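Bunard 开放日演示数据说明（README）

版本日期：07/10/2023

这个目录是什么

Ferketti 实验室开放日上，观众轮流操作仿真厨房里的机械臂，留下的记录都在这里。仿真环境叫 Bunard，任务脚本叫 Collet，名字是两拨人分别起的，所以没有任何规律可循，请不要写信来问。

开放日当天一共开放 2 个操作位，每位观众限时 6 分钟。海报上写的是“零基础可上手”。从数据看，“上手”两个字需要宽泛理解。

录制内容

共 100 段轨迹，其中 40 段由观众完成，其余是工作人员在没人排队时自己录的。两类分别放在 visitor 和 staff 两个子目录。staff 里也有撞墙的，我们没有删，算是对观众的一点安慰。

每段包含夹爪上方视角的渲染画面、关节角、夹爪开合状态和文字指令。画面随机械臂一起倾斜，看久了容易晕，标注时建议隔一会儿歇一歇。

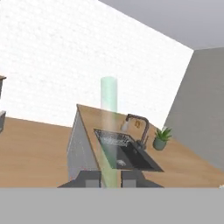
指令多数围绕水槽一带，中文原话照录，包括“往左，不对，我的左”这一类。我们试过把它们改写成规范指令，改完以后和动作完全对不上，于是又改了回来。

已知问题

花盆偶尔看着像悬在台面上方，属于渲染问题，Serkeritz 分支里据说修好了，尚未合并。

visitor 目录有几段开头长时间静止，那是观众在读说明牌。说明牌写得太长，11 月那场已换成短的。

成功标签由脚本自动判定，标准偏严。现场掌声比标签慷慨得多，但掌声没有录。

使用

可用于教学和非商业研究。拿 visitor 部分训练策略之前，请先看几段回放，再决定要不要继续。

反馈请提交到仓库的问题页，附上轨迹编号。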